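The Long Way Round to a Short Letter: an afternoon with Pramila Maurya

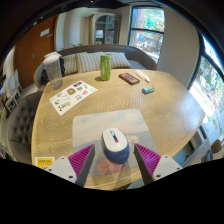 Kiran Kandpal wrote in after our November piece on family newsletters to ask whether anyone still did them by post, and whether it was too late to start one if you only had an address book full of crossings-out and a cousin in every time zone. It was a good question, and it sent me off to Esmont to see Pramila Maurya, who has been putting out the same family letter for 13 years and who gave me lunch, two kinds of pickle and most of an afternoon.

The letter is called the Mathur, after the street her grandparents lived on, and it goes out four times a year to 73 households. It began as a single page. Her aunt had died that spring, and at the gathering afterward Pramila kept hearing stories she had never heard before, from people she was fairly sure she would not see again until the next funeral. "I thought, well, this is silly," she says. "We're all standing here with paper plates, saying we must keep in touch, and we've been saying it since I was nine. So I went home and wrote down three of the stories before I forgot them, and I mailed them to everybody whose address I had."

Everybody, at that point, was 42 people. She had no plan for a second one. But the replies started coming, some of them on the backs of greeting cards, one of them eleven pages long, correcting a date on the first page and a recipe on the second and then wandering off into the writer's own childhood for the rest. "That was my uncle in Redard. He was furious about the lentils. I'd left out the tamarind. And I thought, fine, you write it, then! And he did, and that was issue two."

She still runs it more or less that way. Somebody objects to something, and the objection becomes the next contribution. She has learned to leave small openings on purpose, a name with no surname, a house with no color, and sure enough, the letters arrive. When I say this sounds a tiny bit sneaky, she laughs and pours more tea. "Oh, it's completely sneaky. If I ask people for a story, they tell me they haven't got any. If I get the story slightly wrong, they can't sit still."

The writing itself she does in short stretches, after breakfast, before the phone gets going. She types up what comes in and tries to leave it alone. This took her a while. In the early years she fixed everything, she says, all the commas and the grammar, and then her cousin's daughter told her very politely that it all sounded like Pramila. So now she fixes the spelling of people's names and not much else. One of her regulars writes without any periods at all, and she prints him just as he comes. "You can hear him going up the stairs while he talks. Why would I take that out?"

I asked about quarrels, because I come from a large family myself and cannot imagine 73 households without at least a few who aren't speaking. She was quiet for a moment and then told me about the year two brothers sent in accounts of the same wedding, which did not agree on who had paid for it, or who had been invited, or even, somehow, what the weather was. She sat on both of them for weeks. In the end she called each brother, read him the other one's version over the phone, and asked whether he still wanted his printed. "They both said yes. So I put them side by side, and I didn't add one word. I had a stomachache until the next issue." Did it help? "They're still arguing. But they argue with each other now, instead of with me, so I count that as something."

There have been losses, too. The uncle in Redard wrote his last piece, about a bicycle, the winter he turned 80, and she keeps his letters in a biscuit tin that she took down from the shelf to show me, and then kept on her lap for the rest of our talk. His handwriting gets larger as the years go on. She ran the bicycle story a second time after he died, and says that more people wrote to her about that one than about anything she has ever sent.

Postage is her chief complaint, and we spent a good long while on it. She did try moving everybody over to email, for two issues, and hated it. People wrote back "Lovely!" and that was all she got. With the paper copies, she says, folks leave them lying around the kitchen, and a week later a visitor picks one up and has an opinion. A few of the younger relatives do get theirs by email at their own request, and she sends it, but she grumbles about it.

For Kiran, and for anyone else who has been thinking it over, her advice was to start with the addresses you're sure of and let those people supply the rest. Keep the first one to a page. Put your phone number at the bottom, in large type, for the ones who would sooner talk than write, and have a pencil ready when they call. She would not hear of waiting until the family tree was finished. "Mine isn't finished. There's a whole branch I've got down as 'the tall ones.'"

The next Mathur goes out in a few weeks. She is short one story, about a borrowed coat, and she's pretty sure she has the owner wrong.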